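March, late, gone eleven at night

Tired. Feet like bricks. Writing this before I forget it all, which is the whole point of keeping this up.

Kitchen day, finally. Been putting it off since we moved the big cupboard and everything that was in it went into boxes in the hall. 12 boxes. Been walking sideways to the loo for weeks.

Started early, tea in one hand. Box one was all lids. No tubs, just lids. Where do the tubs go? Threw most of them out, kept four that looked hopeful, then threw those out as well. Box two, tea towels, including the Clutthorpe one from the holiday with the hole in it. Kept. Can't bin Clutthorpe.

Box three was the bowls and that's where the morning went.

I had forgotten how many bowls there are. The big mixing one with the chip. The white ones from Mac an tSaoi that came as a set and have been dying off one at a time ever since. The enamel pudding basins from Mum's, rust on the rims, never going to use them, never going to part with them. And right at the bottom in newspaper, the pink one. Thought it had gone in the last move. I was so pleased I put it on the table and just looked at it for a bit, like a fool.

Got it at Pasby market years back, off the woman with the trestle by the car park, I think I paid too much. Didn't care then and dont now. It isn't a bright pink, more like an old rose that's been left on a windowsill. Two daft little loop handles. I've always liked the handles. You can't really pick it up by them when it's full, fingers don't fit, but it looks ready to be carried somewhere. 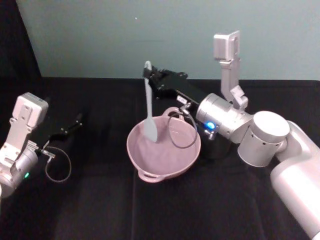

The pink bowl, on the black table top.

Anyway. Washed it twice because of the newsprint. Came up lovely. Shiny inside still, no crazing that I could find, ran my thumb round the rim and no chips either. More than can be said for the rest of that box.

Then had to decide where it lives. Took far too long over this. Top shelf – no, never get it down. Windowsill – no, cat. Tried it in the Wolier cupboard next to the scales and the door wouldn't shut for the handles sticking out. Turned it round, shut fine. So that's where it is, handles front to back. Must remember when I put it away or I'll be shoving at that door every night.

Lunch was toast, standing up. Meant to do soup. The leeks are still looking at me.

Afternoon. Boxes four to seven, quick ones, mostly pans and the baking tins. Two tins gone through at the corners, out. Found the good sieve. Found the OTHER good sieve that I bought because I couldn't find the good sieve. Found a receipt in the roasting tin for 33 pounds with no shop name on it and no idea at all what I bought. Kept it, why did I keep it, it's on the fridge.

Box eight was jars. Oh the jars. Over 10 kilos of stuff in jars if you go by the bathroom scales, which I did, as I wanted to know what I'd been heaving about. Lentils mostly. Three sorts of brown sugar, all solid. Chipped at one with a spoon and gave up. Somebody on the radio said a slice of bread in with it overnight, so there is now a slice of bread in with it. We'll see.

Weighed out the flour too, while the scales were out. 980 grams left in the bag so no need to buy any this week, good, cross that off. Did cross it off, then wrote it on again by mistake when I copied the list out. Crossed off again.

Used the bowl straight away for tea, couldn't help it. Pancake batter, just a small lot. It's a good shape for it, the side curves so the whisk gets into the bottom and you don't get that ring of dry flour. Holds less than I remembered. Slopped a bit over the rim, wiped it, fine. Let it stand half an hour like you're supposed to, though really that was becuase I'd sat down and couldn't get up again.

Pancakes all right. First one stuck, ate it anyway. Lemon had gone hard so it was just sugar, and the sugar was the crunchy bit I'd chipped off earlier. Nice, in fact. Bit of texture.

Four boxes to go. One of them rattles in a way I don't like. The one under it says MISC in my own writing, thanks very much, past me.

For tomorrow:
leeks, use them
new lemon
oil the cupboard hinge
take the tins to the tip, and the lids
look at the bread in the sugar
ring about the blind
felt pads for under the bowls, they scrape something awful on that shelf

Hall looks bigger already. Could walk down it straight this evening, did it twice. Bruise on my hip from the corner of box six, which is now flat and behind the door with the others.

Left the bowl upside down on the drainer. Must put it away before the cat gets ideas. Going to do that now and then bed.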